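4.2 Contact-aware handoff between the two arm policies

The planner described in Section 3 gives each arm its own queue of motion segments and lets the two queues run freely until a segment is tagged as shared. A shared segment is any motion in which both grippers act on one rigid object, or in which one gripper holds the object still while the other works on it. We found this second case far more interesting than we expected, and most of the engineering in Collet went into it.

The difficulty is timing. In our first version, inherited from the single-arm code in Trillstead, the supporting arm reported "ready" as soon as its joint positions came within tolerance of the target. For a free-space reach that is fine. For a gripper that is supposed to be pushing on something, position alone says very little: the fingers may be resting on the object, hovering just above it, or pressing hard enough to slide it across the table. The working arm then started its approach against an object that wasn't held, and the perception module (which had estimated the box pose once, at the start of the episode) had no way to notice.

Collet replaces the single ready flag with a small state machine that both arms read. The supporting arm moves through free, approaching, touching and bearing. The move from touching to bearing depends on the motor current at the wrist and the last two arm joints, filtered over a window of 9 control ticks. We tried longer windows and they did reduce false triggers, but the arm then leaned on soft cardboard for too long before reacting, and the top panel would begin to give. Once the supporting arm is bearing, its position controller is swapped for a compliant one that holds a constant downward effort and lets the height drift. This was a delightful change to watch! Boxes that used to creep away from the working arm stayed where they were put.

The second half of the method is re-estimation. As soon as the state reaches bearing, the perception module discards the old box pose and fits a new one using the fingertip position of the supporting arm as a hard constraint. A gripper in contact with an edge is, after all, a very good measurement of where that edge is. The fit needs only the visible planes of the box and the contact point, so it keeps working when the supporting arm hides a good part of the front face from the camera – a common situation, given how close together the bases are mounted. The working arm's approach is then replanned from wherever it happens to be, with no return to a home pose.

We recorded 621 episodes with the handoff enabled. In 342 of them the refitted pose differed from the original by enough to change the chosen approach, a share that surprised all of us. Most of these corrections were small rotations about the vertical axis, which fits what Minja and Rashidi had suspected from the logs: the first touch turns a light box more readily than it pushes it.
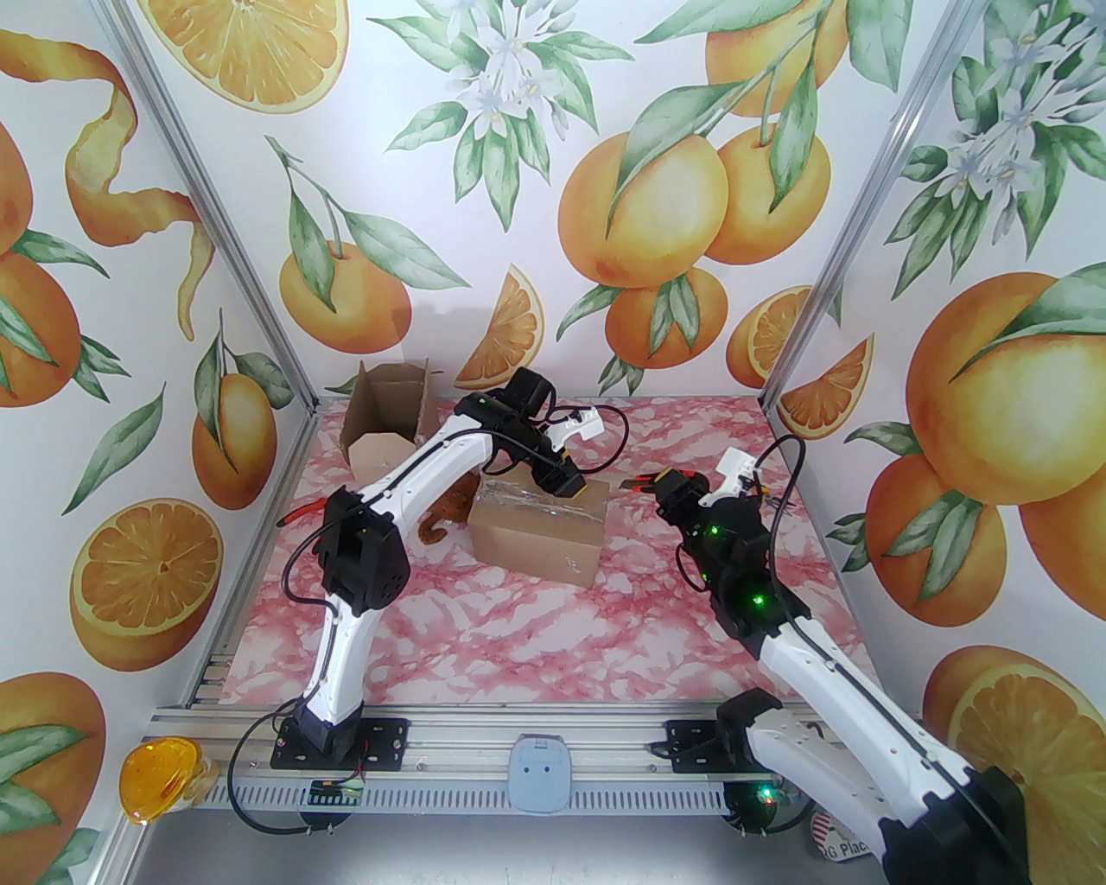 Figure 2. Supporting arm (left) at the top edge of the closed box, with the working arm (right) directed toward the same box.

Why not use force sensors at the fingertips and skip the current-based estimate? They would give a cleaner signal, but they add wiring at the most crowded part of the arm, and we wanted a method that runs on the hardware most small labs already own.

Two failure cases remain. When packing tape crosses the point of contact, its shine confuses the plane fit, and the refitted pose can tilt toward the camera. Masking bright highlights before the fit helps a good deal, at the price of a sparser top plane. The other case is an underfilled box, where the lid bends under the supporting gripper and the state machine flips back and forth between touching and bearing. We currently handle this with a short lockout after each transition. It is a crude fix, and Grímsdóttir has a nicer version in progress that estimates stiffness during the first moments of contact and sets the effort threshold from that. Early runs look very promising, and the code will be merged into Collet once it passes the same replay tests as the rest of the handoff module.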